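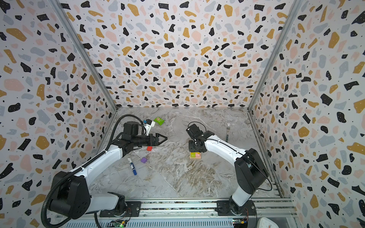 So I promised a few of you I'd write about the arms once I'd had a proper go with them, and it's been 11 weeks now, so no more excuses.

Quick background for anyone new: I work at Rultstead, where we put together sorted kits for schools and hobby shops. Small parts, lots of them, into the right bag. I did that by hand for years and I was fast at it (ask Annapurna Bhat, who still owes me lunch over it). Since August my mornings have been at the teaching bench, where the two arms learn to pick things up and put them down, and the packing line only gets me after lunch.

I thought I'd hate it. I sort of did, the first week! You move a block, you put it back, you move it again. A marker, a fork, a bag of snacks, whatever's going. Blocks are easy to love because they have flat sides. Forks are shiny and thin and I have said words to that fork I wouldn't say in front of my mother.

What I didn't expect was how much I'd have to think about my own hands. Iñaki Cantero asked me how I decide where to grab a thing and I had no answer for him. I just grab it. I spent a whole coffee break picking up a spoon and looking at my thumb like a crazy person.

The line feels different too. We used to have four of us at the long table and the talking never stopped – football, kids, Aurelio's terrible knees. Now two of us rotate out in 90 minute blocks and the table's quieter. I miss that more than I figured I would. On the other hand my wrists don't ache at night, and Frida Hallgrímsson got us a 15 cent raise for bench hours, which won't buy a boat but I'll take it.

Are we all worried about our jobs? Sure, a bit. Management says no one's going anywhere this year, and I've decided to believe them while keeping my resume fresh – both can be true. We still pack 1,000 bags on a good day, all by hand.

Next week I'm training Nicanor on the bench. I'm giving him the fork first.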